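Somier Sorting Kit: Setting Up a Basket-to-Basket Transfer

These instructions apply to the Somier kit as supplied by Nornanov for trial use. Users should complete the mounting procedure before proceeding.

1. Place one basket on each side of the table, within reach of the arm.
2. Load the baskets with produce of mixed size. No single item may exceed 1000 grams during the first trial.
3. Raise the gripper clear of both baskets and open the fingers fully.
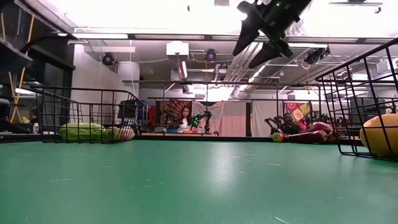
4. Select Transfer on the control panel and set the speed to 2.
5. Run five cycles, then save the log under the name of the operator.

Requests to extend the trial period should be addressed to Kwaku Ayaaba, Customer Training, Nornanov.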